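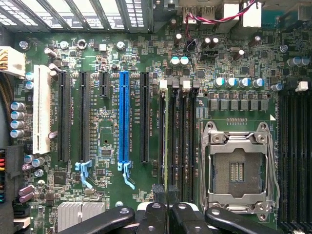

Is one finished assembly counted as one example?
An example is a single step, such as seating one memory module, so a full session on one computer yields several examples that share a session number.

Stimen Desktop Assembly Set
Data card and README, release 2

Summary

Stimen is a set of teleoperated demonstrations of desktop computer assembly and disassembly. It was gathered at the Niltstead lab for training manipulation policies from camera input and arm state. The release holds 147 sessions and takes up 500 GB unpacked. Release 1 covered memory modules only and should not be mixed with this one; the gripper state was logged on a different scale.

Maintainers: Lucrezia Cirillo (collection, hardware), Zuleica Lacerda (labels, loader, release checks).

Tasks

ram_insert: pick a memory module from the parts tray, align the notch, press until both ends are seated.
ram_remove: open the latches, lift the module, return it to the tray.
cpu_place: pick the processor from the tray and lower it into the open socket. Closing the load plate is a separate step.
cpu_close: lower the load plate and bring the lever under its hook.
card_insert: seat an expansion card in the slot named in the step label.
drive_mount: slide a hard drive with its bracket into the cage.

Drive_mount is the smallest task. It is enough for fine-tuning and too small to train on alone.

Setup

The tower is placed on its side with the panel off and the interior facing up. Parts wait in a molded tray to the left of the case. Two camera views are released: one at the wrist and one fixed view of the workspace. The fixed camera is recalibrated whenever the bench is moved, and the calibration file is stored with each session. Do not reuse a calibration across sessions.
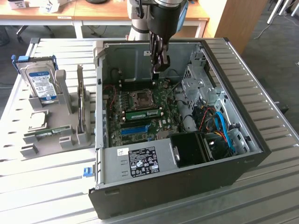
Case position varies between sessions and is held constant within one. Operators were told to shift and turn the case slightly by hand before starting, with no marks on the bench to return to. The starting pose of the arm also varies. The tray stays on the same side throughout the release, so a policy trained only on this set should be expected to fail if the tray is moved to the right.

Collection procedure

1. Load the session sheet and confirm the starting state of the board: which slots are filled, whether the socket is open.
2. Start both video streams and the arm log. Wait for the sync check to pass.
3. Perform the step. Release the part fully before ending the recording.
4. Mark the outcome as success, partial or fail.
5. Reset the part by hand if the next step needs it.

Failed attempts are kept. If the operator drops a part and recovers within the same recording, the outcome is success and the flag "recovery" is set. If a hand enters the case during a step, the recording is discarded.

Each step was allowed up to 3 attempts before the operator moved on. Attempts are stored as separate examples with the same step number.

Files

Every session folder contains:

session.json: operator code, task list, starting state, software version
wrist.mp4
fixed.mp4
arm.parquet: joint positions, gripper opening, commanded pose, timestamps
steps.csv: start, end, task name, slot, outcome, flags
calib.json

Timestamps are in seconds from the start of the arm log. Video times have already been shifted to match; do not apply the offset in session.json a second time. That field is left in for anyone who needs to rebuild the original streams.

Loading

The loader is part of the Erano package. Point it at the top folder and pass a list of task names. By default it returns success examples only, with partial and fail left out. Set outcomes to "all" to get the rest. The Urban converter also reads this release but drops the flags column.

Split

Train, validation and test are divided by session. Dividing by example puts near-identical views of the same board in both train and test and gives scores that mean very little. The split files are in the top folder. Please report results on the test file as shipped.

Known problems

The wrist view loses sight of the latch nearest the fingers during the final press of ram_insert. Policies using the wrist camera alone tend to stop early.

Outcome labels for cpu_place were entered by the operator from the live view. Zuleica reviewed all of them in May and corrected those where the processor was resting at an angle. Labels for card_insert have not had a second review.

No force readings are included. Whether a module is fully seated has to be judged from the video and the outcome label.

The boards were never powered on after assembly. Success means the part is in place and carries no claim about whether the computer would start.

Reporting errors

Send the session number, step number and a short note to either maintainer. Corrections go into the next release, and existing files are left unchanged.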